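Mármore na cozinha: o que funciona e o que é conversa

Publicado em 2019-02-14 – Cozinha e limpeza

Sempre que alguém põe uma bancada de mármore, aparece logo a família inteira com receitas. Vinagre, bicarbonato, giz, leite. Desconfio de quase tudo, e do vinagre desconfio com razão: o mármore é carbonato de cálcio e qualquer ácido lhe come o brilho. O limão faz o mesmo, por muito bem que cheire.

A minha vizinha Waltraud Kleinschmidt jura por um manual doméstico de 1825 que manda esfregar a pedra com sumo de limão e sal. Pode ser que em 1825 ninguém ligasse a manchas baças. Eu ligo.

Para o dia a dia uso água morna, uma gota de detergente neutro da loiça e um pano macio. Depois passo outro pano só com água e seco. Os sprays «especiais para pedra» da Pukholm e da Awwad andam os dois cá por casa desde 2017 e ainda não consegui perceber a diferença, a não ser no preço. 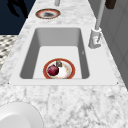

O que dá mesmo trabalho é o calcário. Quem mora em zona de água dura sabe como é: seca uma gota, fica um anel. A solução menos milagrosa é secar a zona do lava-loiça à noite, com um pano velho de algodão. Leva um minuto. Se o anel já lá está, experimente uma espátula de plástico, quase deitada, e paciência. Anticalcário no mármore, nunca, mesmo que o rótulo prometa mundos e fundos.

Impermeabilizar vale a pena?

Vale, com expectativas modestas. O selante dá tempo para limpar o vinho ou o café antes de a mancha entrar, mas não protege contra ácidos. O vendedor da Drarska garantiu-me dez anos de protecção numa só aplicação. Pois sim. Faça o teste da água: deixe umas gotas na pedra durante um quarto de hora e limpe. Se ficar uma sombra escura, está na altura de voltar a aplicar. Cá em casa costuma ser em Setembro, quando acabam as compotas.

Manchas de gordura

A papa de bicarbonato com água é das poucas receitas caseiras que aceito – e mesmo assim só às vezes resulta. Uns 200 gramas chegam para uma mancha grande. Cobre-se com película, deixa-se até ao dia seguinte e tira-se sem esfregar, que o bicarbonato também risca se houver entusiasmo a mais.
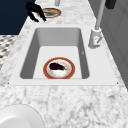
Riscos e zonas baças

Os kits de polimento vendem-se como se fossem magia. Comprei um da Lastwood, segui as instruções à letra e fiquei com uma rodela mais brilhante do que o resto da bancada. Para um risco que só se vê contra a luz, deixe estar. Para uma queimadura de ácido a sério, peça orçamento a um marmorista e pergunte quanto leva pela deslocação antes de ele sair da oficina.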